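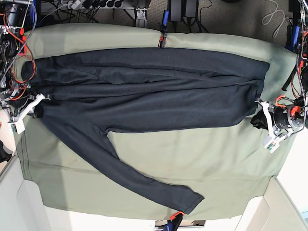

A dark long-sleeved shirt on the green cloth.

Clothing swap comes back in May

Dear neighbors, the clothing swap at Rosser Hall will open again in May, and this time we start at 8 in the morning. Last year many people came before the doors were open and had to stand in the rain, so we listened to you.

The rules stay almost the same. You may bring up to 7 pieces for each person in your home. Please wash everything first, and look carefully at the cuffs and under the arms, where a knit shirt gets tired before other places. Small holes are welcome if you tell us about them, as Trevor Bramwell will again have his mending corner near the window. He asks that you bring your own thread if the color is unusual. He has plenty of black and navy, and too much orange.

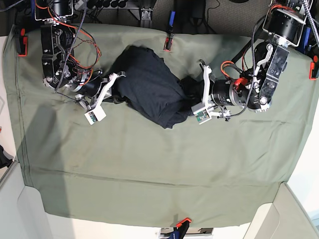

For every piece you leave, you receive one paper ticket, and with one ticket you can take any piece you like. Winter coats cost two tickets. Children's clothes are free, and they were also the first to finish last time, so if you have some in the attic, please think of us.

I was asked if we can accept shoes. Yes, but only in pairs and tied together. We cannot take pillows, curtains or underwear.

What is left at the end goes to the Dovine charity shop on the same afternoon. Last spring this was 700 pieces, which filled their van and also my car. If you have a larger car than mine and a free hour after lunch, I would be very happy to hear from you.

Tea and rye bread will be at the back of the hall. The bus from Clatier stops in front of the door.

Snædís Hallgrímsson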